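4. What happened to the old office machines 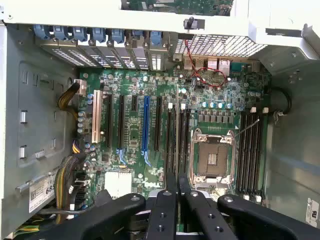 Figure 3. Inside of a desktop workstation lying on its side, with the blue retention clips over the expansion slots at the top.

4.1 Repair or replace?

I went into this part of the study expecting people to talk about money. They mostly talked about screws. Of the 394 office workers who filled in my survey, 44 told me they had opened a work computer at least once, and a good number of those used the comment box to complain about the case (one wrote two full paragraphs about a side panel!). Cases where the slot covers are held down by clips, like the ones in Figure 3, got much kinder words than the screwed-down kind.

Kirstin Gourlay and I then did follow-up interviews at two firms, Nodbridge and Holico. Nodbridge keeps its desktops until they die, and the staff there seem quite fond of them. Holico swaps everything on a fixed schedule, and the old units go to a storage room that I was allowed to see for one afternoon – I could have stayed all week. Their purchasing lead told me the resale value was "lunch money," so the machines just sit.

I asked both firms what they would pay to keep a five-year-old desktop going. Answers ran up to 600 dollars at Nodbridge, which surprised me, and stopped well short of that at Holico. Cornel Cârstea has suggested to me that this is really a question of who signs the form, and I think he's onto something. At Nodbridge a team lead can approve a repair before lunch. At Holico the same request goes through 2 departments and often comes back as an order for a new machine.

4.2 Who gets asked

Most repair requests in my sample never reached the help desk at all. People asked whoever sat nearby and looked handy, and I come back to those informal fixers in Section 5.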